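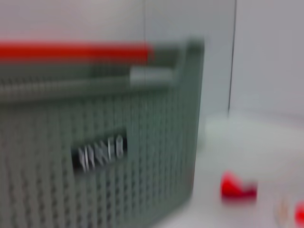

Consumer Behavior, Unit 6: Impulse Buying

Read before the seminar. Bring the Hollmann chapter.

The usual claim is that most of what we buy in a store was never planned. You will see it in trade magazines with a big percentage attached. Ask where the number came from. Often it rests on shoppers being stopped at the door and asked for a list, and anything they forgot to mention gets called an impulse. Milk, for example.

The Hututix survey is a bit better. It had 50 shoppers in 2 stores, which is thin, and both stores were having a sale. Umali (see reader) treats the result as settled. I don't.

Terms to know:
Pure impulse
Reminder buying
Planned category, open brand

Reminder buying causes the most trouble. If you see batteries and remember you need some, was that unplanned? Grube says yes. His own table on page 4 suggests he wasn't sure.

For discussion: what would a store have to show you before you believed that a display changed what people bought? Higher sales in May won't do.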